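Ticket: right wrist drops samples mid-episode, table setting task
Project: Stanier
Component: teleop recorder / right arm
Priority: was High, now Normal
Status: Resolved, one follow-up open
Site: Brivska apartment

Summary

Episodes recorded on the Stanier table task have short gaps in the right arm joint stream. The gaps range from a few missing samples to 190 ms. The left arm stream is clean on the same episodes. The head camera stream is clean. The operator doesn't notice anything during recording, and the episode is saved with a normal exit code.

The gaps came to light when the training loader rejected a batch in November. The loader refuses any episode where two neighbouring samples in a joint stream are more than 102 ms apart. It had been accepting them up to that point because the check was only applied to the image stream. After the check was extended to joints, 18 episodes out of a set of 400 failed.

Expected behaviour

Joint samples for both arms at the nominal rate for the full length of the episode, or a warning on the operator's console and a flag in the episode header if that can't be met.

Observed behaviour

No warning. No flag. The recorder fills the missing stretch by holding the last good value, so the plotted joint positions look like a short pause followed by a jump. On playback the arm appears to teleport by a few centimetres. A policy trained on this would learn that the hand sometimes stops dead and then moves faster than the motors allow.

Setup at time of report

Two arms, parallel grippers, leader-follower control. Recorder is Jirby, current release branch. Each arm has its own bus adapter, both plugged into the same powered hub behind the operator's station. Task family is kitchen and dining items: pick up a cup, move a plate, put spoons beside a plate, return a bowl to the back of the table. Objects are moved to new starting positions between episodes according to the shuffle list.

Log

Entry 1
Pulled the failed episodes and lined up the gaps against gripper height. All but one fall while the right hand is below the level of the tabletop. Most are on the cup instructions, where the operator brings the hand up from a low start or lowers a cup past the front edge. Plate instructions hardly feature.

Entry 2
Suspected CPU load first. Image encoding and the joint reader share a process in this release, and we have seen the reader starved before. Ran the recorder with encoding turned off and the operator repeating the low approach. Gaps still present. CPU is not the cause, although the shared process is still a poor arrangement and has its own ticket.

Entry 3
Swapped the two bus adapters at the hub. Gaps stayed with the right arm. Swapped the hub ports. No change. Adapter and hub ruled out. That leaves the arm itself, the cable between arm and adapter, or something about the pose.

Entry 4
Looked at bus error counters, which the recorder reads but doesn't write out. Patched a local build to log them once per second. On the right arm the checksum error count is flat while the hand is above the table and climbs in bursts when it is low and extended. On the left arm it stays at zero throughout. The errors come from the last two motors on the chain, wrist roll and gripper. Shoulder and elbow answer normally.

Entry 5
Asked the operator to hold a low extended pose with a cup in the gripper, and then to rotate the wrist slowly through its range without moving anything else. Errors start when the wrist is turned so the mouth of the cup comes around to face the robot, and stop when it is turned back. Repeated with an empty gripper, same result. Payload is not a factor.
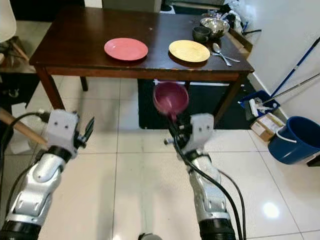
Entry 6
With the power off, flexed the forearm harness by hand and measured continuity on the data pair between the elbow connector and the wrist motor. Steady with the harness slack. Intermittent when the bundle is pulled toward the elbow. The fault is in the crimp on the wrist side, and it only opens under tension. The tie nearest the wrist had been set too tight at the last service, which left no slack for the roll joint at full extension.

Entry 7
Replaced the wrist end connector from the spares box. Re-tied the bundle with a loop of slack at the roll joint and moved the tie closer to the elbow. Checked that the loop can't catch on the gripper or on a table edge during a low approach. Ran the wrist through its full range at three heights. Error counter stayed at zero.

Entry 8
Checked the left arm the same way as a precaution. Its harness has enough slack and the crimp holds under a firm pull. Left as is.

Entry 9
Recorded a short verification session on the cup instructions only, with low starts on every episode. The longest interval between joint samples was well inside the loader limit. No episodes rejected.

What to do with the existing data

The failed episodes are excluded from the training set and marked as bad in the index. They are not deleted. There was a suggestion to interpolate across the gaps and keep them. I'm against it for the cup episodes. The gap often lands right when the grip closes or opens, and a straight line across that moment invents a motion that the operator didn't make. For the single episode where the gap falls in free space above the table, interpolation would probably be harmless, but one episode isn't worth a special case in the loader.

Episodes that passed the check can still contain shorter held stretches. I scanned for runs of identical joint values on the right wrist while the elbow was moving. There are a few of these, all short. They are tagged in the index so whoever trains on the set can leave them out. My recommendation is to train with and without them and compare the grasp success on cups before deciding. The plate and bowl episodes can be used as they are.

The excluded episodes do leave the set thin on low starts with the right hand. The shuffle list should be weighted toward those for the next block of recording. Operators should be told to keep their normal pace. In the verification session the motions were noticeably slower and more careful than in the main set, and we don't want a second cluster of slow cup episodes that differ from the rest only because somebody knew the wrist was being watched. For that reason the verification session isn't going into the training set either.

Changes made to the recorder

1. Missing samples are now written as missing. The hold-last-value behaviour is gone from the recording path and is only used for the live display.
2. Bus error counts are written to the episode header per motor.
3. The console shows an amber bar on the affected arm if any motor misses three replies in a row. The episode isn't stopped automatically, the operator decides.
4. The interval check from the loader now also runs on save, with the same limit, read from the same config file.

Item 3 needed a second pass. The first version beeped, and operators reported that they flinched at the sound, which shows up in the leader arm trace. The beep has been removed.

Questions raised on this ticket

Could the same fault be on the Asfaw site arms? Possibly. They were serviced with the same tie positions. Their loader doesn't have the joint check yet, so nothing would have been rejected. The check should be turned on there before anyone opens up a forearm. If the counters are flat at full extension and full roll, leave the harness alone.

Does this affect the camera to joint alignment? No. Timestamps are taken on receipt for each stream separately, and late samples were dropped, not shifted. I compared the closing of the gripper in the joint trace with the closing in the images on a handful of good episodes and found them within one image of each other, as before.

Should the harness be checked on a schedule? It's been added to the start of day routine as a thirty second wrist sweep with the arm low and extended, both sides. The recorder prints the counter totals at the end. Anything other than zero goes on a ticket before recording starts.

Follow-up

Open: run the sweep on the Asfaw arms and attach the totals here.

Closed: connector replacement, recorder patch merged, index updated, service sheet amended with the new tie position and a note on slack at the roll joint.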